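Review: the Flulby collection kit, after a month on our bench
By Joaquim Neves
Saturday
201 shares | 32 comments

The Flulby kit is sold as a fast way to get demonstrations for training a small manipulation model. You get a gripper, a wrist camera, a fixed camera with a stand, and recording software that a person who has never done this can supposedly run by lunch. I have reviewed enough of these to distrust the word "lunch." It took me until four in the afternoon, most of it spent matching clocks between the two cameras.

I picked a dull task on purpose: reach the kettle, take it by the handle, bring the spout over the cup. Dark objects on a pale table sound easy. They are easy to find, sure, but black on black gives a camera very little to work with once it has to tell a lid from a knob. 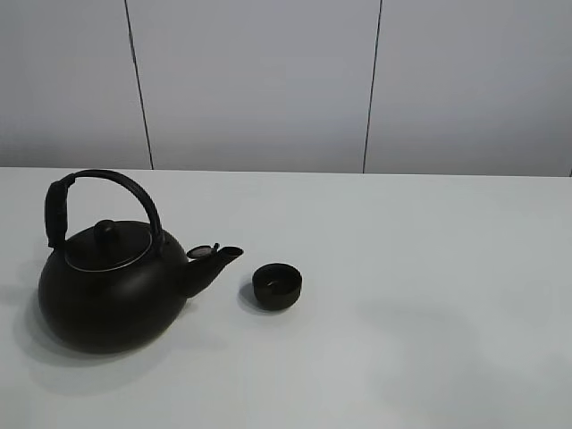
Jolien Bakker wrote to me that a bare table is the wrong place to start, and that her team at Toft threw out a whole set because the policy fell apart as soon as a second mug showed up. I believe her. Flulby's manual says nothing on the subject. It recommends 30 episodes per task and leaves it there, and I would like to know where that number came from.

I recorded 402 episodes in June and kept 201. Half! The software marks an episode "good" when the operator presses the green key, so a lazy operator makes a lovely dataset. Some of my rejects had been marked good by me, at the end of a long day. There is no second check, no side-by-side replay of the two views, and trimming the dead time at the start is done one file at a time.

The wrist camera is the best part of the box. It sits low enough to keep a fingertip in view on the approach, and a handle shows up as something with a gap under it.

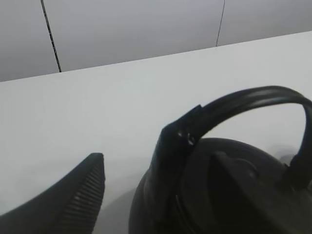
Is that worth the price of the whole kit, though? The question came from a reader at Andthorpe, who had been quoted for two sets and pointed out that the Londix camera mount does the same job if you can live with its stiff cable. I tried the Londix mount last year and could live with it.

The other claim on the box is that skills "carry over" between objects. I added a ball to find out, a plain round thing with nothing to hook a finger under.
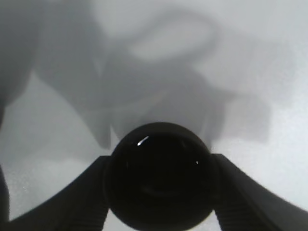 My kettle episodes were no help with it. The model trained on them alone kept going for a handle, and I had to collect a separate batch before I got anything I would show a customer. Maybe a much bigger set would behave differently. Flulby offers no figures either way, and I asked twice.

Buy it if you need a decent wrist view and have patience for sorting files by hand. I'm sending mine back.

Comments

gridlock: You could script the trimming. The file format is plain enough.

M. in Ohio: Did you try changing the light between episodes? We got more out of that than out of adding objects.

Joaquim Neves: Only a little, near the end. Not enough to say.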